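3.2 Set-up and upkeep of the hand-held gripper

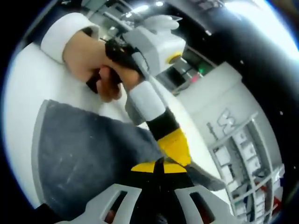 Each gripper was checked at the start of a shift and again after every 200 demonstrations. The check covers finger travel, play at the hinge and the seating of the lens. Travel is measured with a feeler gauge at the fingertips; a unit whose fingers close more than 0.4 mm off centre is taken out of use and shimmed. We kept 21 units in rotation between the Vosley and Skinby sites, all built to the same drawings.

Figure 4. Hand-held gripper over a dark grey cloth on a white table. The two light grey fingers are at the bottom, below the yellow body.

Hinge wear was the main fault. Pins were first replaced when play could be felt by hand, but this let finger width readings drift before anyone noticed. From October we changed them at 2,000 closing cycles whatever their state. The worn pins were sent to Kurnlow, where S. Farahani measured them under a microscope and found most of the wear on the side facing the palm.

Lens calibration follows the Bahrami procedure with two changes. The target board is held at three distances instead of five, and the outer ring of the fisheye view is masked before fitting. A unit is recalibrated after any knock that shifts the mount, and recordings made since its last good check are marked as doubtful. Of the recordings made in this period, 3,525 passed both the travel check and the calibration check and were kept for training. The effect of the pin change on width error is given in Section 4.1.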